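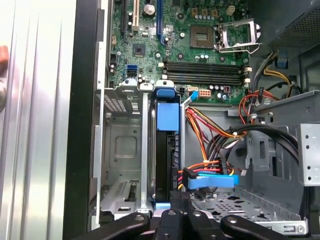 My uncle left me his computer and a note that said "Rafsan gets the tower, he'll know what to do." I did not know what to do. I sold shoes at the Janton store in Altport, and the last thing I'd fixed was a zipper.

So I called Prasanna Sikder, because she'd once gotten my phone working after it went in the lake, and she came over that same night with a flashlight and a bag of plums. We put the thing on my kitchen table and got the side off. She looked in for a good long while, eating a plum.

"Rafsan," she said, "where's the processor?"

"Is it not in there?"

"The little arm's up. There's no chip. There's no memory either!" She sounded almost happy about it. "Your uncle took the brain out and left you the drive."

Well, that was just like him. Uncle Moler (everybody called him by his last name, even my mother, who was his sister) used to mail me birthday cards with 50 dollars promised in the card and the actual money hidden somewhere in my own house. One year it took me until April to find it, folded up in the rice.

"So we look at the drive," I said.

Prasanna had an old laptop and a cable for this, and she slid the drive out by its blue handle and hooked it up on the counter next to the toaster. It made a noise like a cat thinking about being sick. Then a folder came up, just one, named Wickramasinghe.

I hadn't heard that name since I was ten. Mr. Wickramasinghe had the boat shop down by the ferry, and he and my uncle quit speaking over some money -- some 300 dollars, my mother always said, though she also said it was really over a song.

Inside the folder were 2,504 recordings. Prasanna clicked on the first one and there was my uncle, clearing his throat, and then a guitar, and then a second voice coming in under his, a low one I almost knew.

"Is that him?" she asked.

"I think so. Play the next one."

She pulled out a chair and handed me a plum, and we played the next one. It was the same song, only slower, and halfway through one of them started laughing.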